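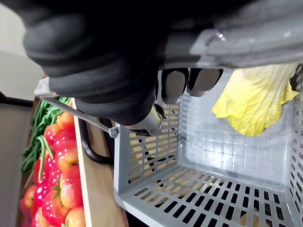
Garnero to Mornum - fee structure and what it does to our wage bill

saltmarsh_end
The local paper has the Garnero deal down as a loan with an obligation to buy, the obligation being triggered by appearances. If that is right, the club have pushed the main cost into next season's accounts and only the loan fee and wages land in this one. I would like to see the numbers discussed properly before the thread fills up with people saying he is slow.

quarterturn
He is slow.
On the structure, an obligation is not treated the same as an option. If the trigger is something close to certain, the auditors can take the view that it is a purchase from day one. It depends on how many appearances. Ten starts is near enough certain for a fit striker. Thirty is a different matter.

saltmarsh_end
The report didn't give the number of appearances. It did say a four-year contract once the move is permanent, so the fee gets spread over that.

Lowerbank
Am I the only one who would have kept the lad we had and spent the money on a left back? We have 2 recognised full backs and one of them has not finished a match since February.

quarterturn
You are not the only one, but the left back budget and the striker budget are not the same pot. The striker money comes from selling Pangaribuan. The board said at the fans' meeting that his fee would go back into the forward line.

Lowerbank
They said it would go back into the squad. I was sitting in the second row. "Forward line" was what the paper printed.

tannery_road_stand
Can confirm it was "squad". I wrote it down.

quarterturn
Fair enough, I stand corrected on the wording. I still think the intention was clear.

pressing_trigger
Leaving the accounts aside, the fit is poor. Pangaribuan played on the shoulder of the last defender and ran the channels. Garnero comes short, holds it and lays it off. If you play him in the same system the two wide men have to make the runs in behind, and neither of them does it. We would need to move to a 3-5-2 with a runner next to him, which brings us back to the full backs, because in a 3-5-2 they become wing backs and have to cover the whole flank.

saltmarsh_end
He did play as a lone striker at Neltdale for 3 seasons.

pressing_trigger
With a number ten underneath him who got into the box. We do not have one. Watch any of their home games from his second year there: he receives with his back to goal, the ten goes past him, and the pass is already on. Take the ten away and he is passing it back to the centre circle.

Lowerbank
So the argument is that we have sold a runner, bought a target man, and now need a ten or two wing backs to make it work. That is a more expensive way of doing it than buying another runner.

quarterturn
Runners cost more. Anybody with pace and a goal record goes straight to a club two divisions up. Garnero is available on these terms for the reason you all keep giving.

offside_by_a_boot
Neltdale supporter here, hope that is allowed. Two points. First, he is better in the air than you would expect from his height, particularly at the near post from corners, and whoever takes yours should know that. Second, he missed a fair bit of last season with a calf problem, the same calf both times. If your obligation is based on appearances I would guess that is why. Our lot took nearly 1,000 down to his last away game and most of them stayed to clap him off, so don't write him off yet.

saltmarsh_end
Useful, thanks. That changes my reading of it. If the trigger protects us against the calf then it is a sensible clause and the accounting is a side effect.

quarterturn
It protects us until the manager wants to pick him and the board would prefer he didn't. We had that with the goalkeeper. He sat on the bench for the last month, one game short.

tannery_road_stand
That was never confirmed.

quarterturn
He was on the bench, fit, behind a keeper who had let in four on the Wednesday. I do not need it confirmed.

pressing_trigger
Does anyone know if the loan lets him play against Neltdale? We have them at home early on. A parent club can normally block that, and if he is out we will be starting with the under-21 forward.

offside_by_a_boot
He can't play against us while the registration is ours. Same as when we loaned out the winger.

Lowerbank
Then we really should have bought a left back.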